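Talks > Robot Teaching > Speaker notes

Showing the task: by hand or from the other side of the room
Radwa Nasr, Guteck
Notes for the short slot. Keep it slow.

Start with the two methods. In the first you hold the arm and move it through the job yourself. In the second you stay off the arm and drive it with a controller. Both leave you with a recording the robot can learn from. Ask who has tried either one.

By hand is easier to explain. A new person is moving the arm in their first hour. The trouble comes with two arms, when you run out of hands. It also puts your own arms in view of the cameras.

Remote control takes longer to learn. Panya needed two days before his grasps looked steady. After that he was faster than any of us.

Our task is packing a takeout order. Paper bags are hard. They fold when you squeeze them, and the top never has the same shape twice. 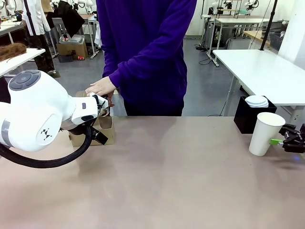
Say how we count. One demonstration is one full order, start to finish. We recorded 3075 in all and threw out 900. Most of the rejects were pauses: the operator stopped to think, and the robot learned to stop too. Albertina did the sorting and has the list of reasons if anyone wants it.

Then the advice slide. Decide how the task ends before you record. Change operators often. We had seven, and the mix helped more than extra hours from one person. Keep the bad grasps that were fixed midway.

Skip the Nolex comparison if time is short. Úna will take questions on the controller.

Contact | Copyright Guteck | Back to top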